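Robot arm in our packing room, what happens to the packers?
Print this page | E-mail this page

In January our company Grarnura installed the first robot arm for handling cartons. We are 13 people in packing and the boss says no one must go. But my work is already different and I want to hear from people with more experience. Is it normal that we get new tasks and the same pay?

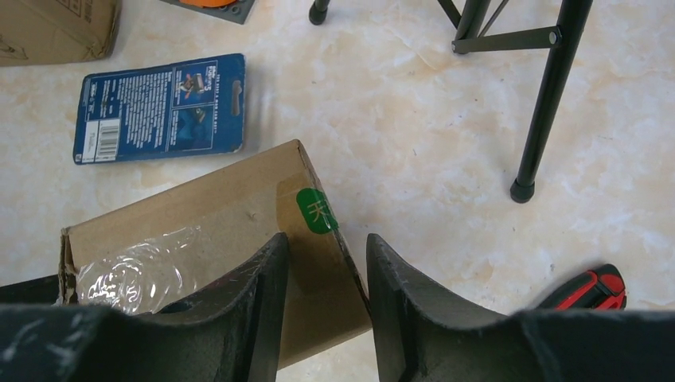
Khadija Ouazzani
Same pay is normal in the beginning, I am sorry to say. At Clomance we waited 8 months before they changed our job titles. Write down every new task you do, for example clearing stops or sorting returned cartons, and bring the list when you talk about salary. Old cartons with much tape will probably come to your table, so ask who counts this time. With us it was not in the plan at all.

Nokuthula Masilela
I agree with the list. Please ask also for training during paid hours. We got three short lessons from Zürcher and only the morning shift could go, which made bad feelings. My back is better now, but I talk less with my colleagues, and this I did not expect.

Flosik
they always say no one must go. ask it in writing

Print this page | E-mail this page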